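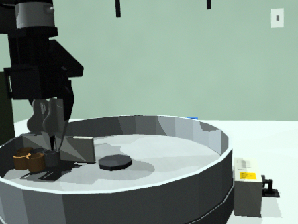

## Counter pickup vs. table service at lunch – anyone switched back?

**wolum_lunch** · 11th June

So I run a 13-table place two blocks off the main drag in Imberg. Soup, sandwiches, a couple of hot plates. Last year we dropped table service at lunch and went to order-at-the-counter with a number stand, mostly to get the office crowd in and out faster. It worked for the office crowd! Lunch tickets went from 1023 in the last month of table service to 1379 in the best month since.

My problem is the average check. People order one thing, they don't get up again, and dessert has pretty much died. I used to sell out of lemon bars by one o'clock and now I'm taking them home to my kids.

Has anyone gone back to servers at lunch after trying this? Or found some halfway thing that isn't weird?

---

**griddle_and_go**

Don't go back. You'd be handing over all those extra tickets to whoever is next door. Put the lemon bars at the register, at eye level, wrapped, with the price on them. We moved our cookies from the back case to right beside the card reader and I had to double the bake.

---

**secondshift**

I'm going to disagree with griddle a little. More tickets at a lower check with the same kitchen can mean you're working harder for the same money. wolum, what did your actual lunch sales do? Tickets alone don't tell me much. Also what are you spending on takeout packaging now? That one snuck up on me.

---

**wolum_lunch**

Fair question. Sales are up, just not by anything like as much as the tickets are. Packaging is up a lot, because half the people who sit down ask for it to go "just in case" and then eat it at the table out of the box. Drives my dishwasher nuts, or it would if he weren't getting out early.

The bars are in a glass case on the left when you come in. Everyone walks right past it looking up at the menu board.

---

**griddle_and_go**

There you go. Move the case. Or move the menu board over the case, that's free.

---

**tuesdaypie**

We did a halfway thing and I love it (my staff took longer to love it, fair warning). You order and pay at the counter, you get your number, and then one person does the floor the whole shift. They run the food, and when they clear plates they ask if you want coffee or something sweet, and they can ring it right there on the handheld. We use Soomro for that and it's fine, a bit slow to wake up in the morning, but fine.

The tip thing was the hard part. People tip at the counter before anybody has done anything for them, so they tip low, and then the floor person brings them three things and gets nothing extra. We pool it now.

---

**secondshift**

How does the pool split? Even by hours?

---

**tuesdaypie**

By hours, front of house only. Check your state rules before you touch the kitchen side of it, ours changed and I had to redo the whole sheet.

---

**old_rye**

Unpopular opinion I guess, but I went back to full service at lunch in March and I'm glad. We're a little further from the offices than wolum sounds, more of a retired crowd and moms with strollers, and they hated standing in line with a tray. I lost some of the 20-minute people. The rest stay longer and order pie.

I think it comes down to who is within walking distance of you. If your building neighbors all have lanyards on, counter. If they don't, I wouldn't.

---

**griddle_and_go**

Retired people can order at a counter, rye. My dad does it every morning of his life.

---

**old_rye**

And I'm sure he's very good at it. Mine told me to my face they didn't like it – I'm going by that.

---

**nickelcoffee**

Chiming in on the ordering ahead side, as it's kind of the same topic. We turned on app orders through Wondum in the winter and it pulled in younger people I had never seen before, which was great, but they never come inside farther than the shelf. Zero add-ons. What helped was putting the extras *in* the app, on the last screen before paying, with a decent photo. I took mine by the back window on a dinner plate, nothing fancy. The brownie does well. The muffin does nothing, I have no idea why.

Make sure you can pause the app from the line, though. We got slammed with 4 office orders at once on a day I had one cook and I couldn't find the button.

---

**secondshift**

The pause button is under store hours if anyone else is hunting for it. Dumb place for it.

---

**wolum_lunch**

OK this is super helpful, thank you all. I'm going to move the dessert case this weekend, and I'm going to try tuesdaypie's floor person on my two busiest days before I commit to anything. I've got a server who has been asking for more lunch hours so she may be perfect for it.

rye, I hear you, but we're nearly all lanyards over here.

tuesdaypie, does your floor person also bus, or is that separate?

---

**tuesdaypie**

Same person until 12:30, then I jump in on bussing. Get them good shoes.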